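Forum Mailles & Aiguilles > Tricot > Techniques et questions
Sujet : Côtes qui se détendent : vous faites quoi, vous ?

Pelotine_44
Bonjour tout le monde !
Je relance un sujet qui a déjà dû passer cent fois, mais je suis tellement contente de mes progrès que j'ai envie d'en parler. Je me suis mise aux hauts d'été entièrement en côtes, et j'adore ça ! C'est élastique, ça suit le corps, ça pardonne les erreurs de taille. Mon souci, c'est l'encolure et le bas : au bout de quelques lavages, ça bâille. Je tricote en côtes 2/2, coton mélangé, aiguilles 3,5. Est-ce que je dois descendre d'une taille d'aiguille pour les bordures ? Passer en 1/1 ? Changer de fil ?
Merci d'avance, et vive les côtes !

damir.georgiou
Salut Pelotine,
Descends d'une demi-taille partout, et d'une taille entière pour l'encolure. Le coton n'a aucune mémoire, il faut donc compenser par un tricot serré. J'ai fait deux débardeurs avec le Nuseo (celui qui a un peu d'élasthanne dedans) et ils tiennent encore très bien après deux étés. Le même modèle en coton pur, il me sert de pyjama maintenant...

Maille_Buissonnière
Pas du tout d'accord avec Damir pour la demi-taille partout ! Si tu serres trop des côtes en coton, tu obtiens du carton. Le tombé, c'est la moitié du charme. Je garderais du 3,5 pour le corps et je travaillerais uniquement le rabattage. Essaie le rabattage tubulaire, c'est long, on râle pendant deux soirées, mais le résultat est magnifique — on dirait du prêt-à-porter.

damir.georgiou
Du carton, du carton... Tout dépend du fil. Avec un Nuseo ou un Wimer, je maintiens. Avec un gros coton mat, là je te suis.

Pelotine_44
Ah, le rabattage tubulaire, j'ai essayé une fois et j'ai fini avec un bord tout gondolé. J'avais peut-être trop tiré ? Je retente ce soir sur un échantillon, vous m'avez motivée !

tricotipi
Gondolé = fil de rabattage trop long entre les mailles, donc pas assez tiré, à mon avis. Chez moi ça fait toujours ça sur les premiers centimètres, après la main se règle. Conseil de vieille routière : prends une aiguille à laine à bout rond et fais des pauses.

Sinon, pour les encolures, je laisse volontiers le bord rouler. Quelques rangs de jersey au bout des côtes, on rabat souple et ça s'enroule tout seul. Ça ne bâille pas puisque c'est fait pour être un peu lâche. Même principe sur mes petits hauts à manches courtes, avec un poignet froncé pour donner un peu de volume à la manche. J'en suis folle, je ne fais plus que ça depuis avril ! 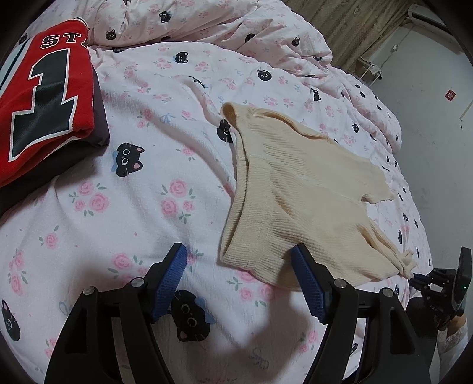
Le crème côtelé à manches courtes, étalé sur le lit. Les petits chats noirs et les roses, c'est le drap !

Le patron, je l'ai bricolé à partir d'un modèle de Terketti que j'ai beaucoup modifié (plus court, moins d'aisance). Pour la manche, je répartis des augmentations sur un seul rang, je tricote droit, puis je diminue d'un coup juste avant le poignet. Le froncé vient de là, pas besoin d'élastique.

Pelotine_44
Oh j'adore !! Cette couleur ! Et le drap aussi, je veux le même. Tu diminues comment pour le poignet, tu tricotes toutes les mailles deux par deux ?

tricotipi
Deux par deux tout le rang, oui, et ensuite des côtes 1/1 sur des aiguilles plus fines. Neuf rangs chez moi. Tu peux en faire moins, mais le poignet remonte vite sur le bras.

ilir_zupan
Joli travail tricotipi. Je mets quand même un bémol sur le bord roulé : sur de la laine, c'est superbe, sur du coton, ça finit parfois par rouler trop, et là on passe sa vie à le remettre en place. J'ai défait une encolure entière pour cette raison l'an dernier. Depuis, je fais une bordure double repliée et cousue à l'intérieur. C'est plus épais, mais ça ne bouge plus.

Maille_Buissonnière
La bordure double sur un haut d'été, Ilir ? On va avoir chaud !

ilir_zupan
Avec un fil fin, franchement, on ne la sent pas. Je prends du Yordanov en version dentelle pour le revers intérieur, de la même teinte. Et puis ça cache les fils rentrés, ce qui m'arrange beaucoup vu ma façon de les rentrer.

damir.georgiou
Pas bête, le fil fin pour l'intérieur ! Je n'y avais jamais pensé. Tu relèves les mailles ou tu couds en rabattant ?

ilir_zupan
Montage provisoire, puis je tricote ensemble une maille de chaque aiguille sur le dernier rang. Pour une encolure en rond, par contre, je couds, sinon ça tire devant.

laine_et_citron
Je débarque dans la discussion pour parler lavage, car personne n'en a dit un mot ! Un haut en côtes, ça sèche À PLAT, toujours. Sur un cintre, le poids de l'eau allonge tout et vous pouvez avoir fait le plus beau rabattage du monde, il est fichu. Serviette roulée, on presse sans tordre, on remet en forme en resserrant les côtes avec les doigts.

Pelotine_44
Euh... je sèche sur cintre depuis toujours. Je crois qu'on tient une partie du coupable.

laine_et_citron
Haha, on est tous passés par là ! Relave ton haut et sèche-le à plat, les côtes bien resserrées. Le mien avait repris presque toute sa largeur d'origine.

Maille_Buissonnière
Je plussoie pour le séchage à plat. Par contre je n'y crois pas trop pour du coton déjà bien détendu, à part si le fil contient un peu d'élasthanne. Tiens-nous au courant, ça m'intéresse !

Pelotine_44
Bon, échantillon terminé à 23 h : rabattage tubulaire presque droit ! Il gondole encore au début, exactement comme disait tricotipi. Le haut trempe dans le lavabo, serviette prête. Et j'ai déjà commandé du fil crème pour essayer les manches froncées...

tricotipi
Youpi ! Prends une pelote de plus que prévu, les manches sont gourmandes.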